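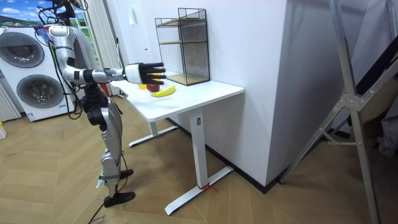 Prolance Medium Turnout Rug – Review

Posted 25/08/2020 by Augustina Tsikata
Filed under: Rugs and Sheets, Turnout

I bought the Prolance medium turnout in May, at the end of the season, when the tack shop was clearing out its winter stock. It has had a wet spring and a stormy summer on it since then, and I think that is long enough to say something useful. I paid for it myself.

The horse wearing it is Ela, a 15.2 hand mare with a wide chest and not much wither. She is hard to fit. Most rugs that are long enough in the back pull across her shoulders, and by the end of a week she has rubbed patches on both sides. She lives out day and night with one other mare and comes in only for the farrier or when the ground is bad.

What you get

The rug is a standard neck with a full tail flap. The fill is listed at 200 grams and the lining is plain nylon. There are two chest buckles, crossed belly surcingles and a pair of leg straps that unclip at both ends. It came folded in a zippered bag that is big enough to get the rug back into, which I can't say for the last three I bought. Mine is navy with a gray binding.

There is no neck cover in the bag. Prolance sells one separately, and it attaches with hook and loop tabs along the neckline. I have not tried it.

Fit

I measured Ela from the center of the chest to the point of the buttock and ordered the size the chart gave me. It fit. The shoulder gusset starts higher than on my old Sanavau rug and gives her more room when she puts her head down to graze. I checked her shoulders every evening for the first two weeks and found no rubbing. In July she had a slight roughness in the coat on the near side, but the skin underneath was fine and it has not gotten worse.

The neckline is cut fairly deep. That suits a horse built like mine. Selorm Nartey, who keeps a narrow Thoroughbred gelding at the same barn, tried the rug on him one afternoon and it slid back far enough to sit behind the withers. If your horse is light in front I would look at a different cut.
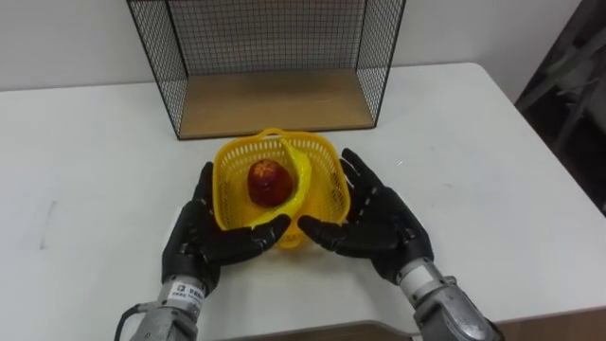 Waterproofing is the main reason to buy a turnout, so I paid the most attention to that. We had one stretch in June with rain on and off for four days. I put my hand under the rug morning and evening. Her back was dry every time, and so was her rump. The only damp I found was at the edge of the neckline, where water runs down the mane, and every rug I have owned does that.

The seams along the back have held up. There isn't a center seam, and I look for that now after a cheaper rug let water straight down the spine.

Hardware and wear

The chest buckles are the weak point. They are a plain pin and bar style and they are stiff. With cold hands or gloves on, it takes a minute or more to get the second one done up. I have gotten used to leaving the lower one fastened and slipping the rug over her head, but not every horse will put up with that. Quick clips would be better and would not add much to the price.

The surcingles are fine. One of the elastic leg straps has stretched about an inch longer than the other, so I have shortened it. Replacement straps are easy to find.

The outer has one snag, low on the off side, from a fence board. It pulled a few threads and did not go through. Ela's field mate likes to grab at rugs over the gate – she finished off the Sanavau last fall – and so far she has left tooth marks on this one and nothing else.

Cleaning

I brush the dried mud off with a stiff brush and hose it down over the fence. I have not put it through a machine, and the label says not to use regular detergent. It took most of a warm day to dry, lining included. The hair comes off the lining easily.

Would I buy it again?

Yes, for a broad horse that lives out. I would want better buckles, and I would like to see it offered with a fixed neck. At the clearance price it was a good buy. At full price I would still consider it, though I would compare it with the heavier Rungrueang rug first if your winters are hard. I'll reproof it before the cold weather and add a note on how it does in snow.

Comments (2)

Kobina Akpalu: Does the tail flap stay down in wind? Mine always end up folded over on the rump.

Augustina Tsikata: It has a tail cord, and with that on it stays put. I took the cord off for a few days and the flap did blow up once or twice.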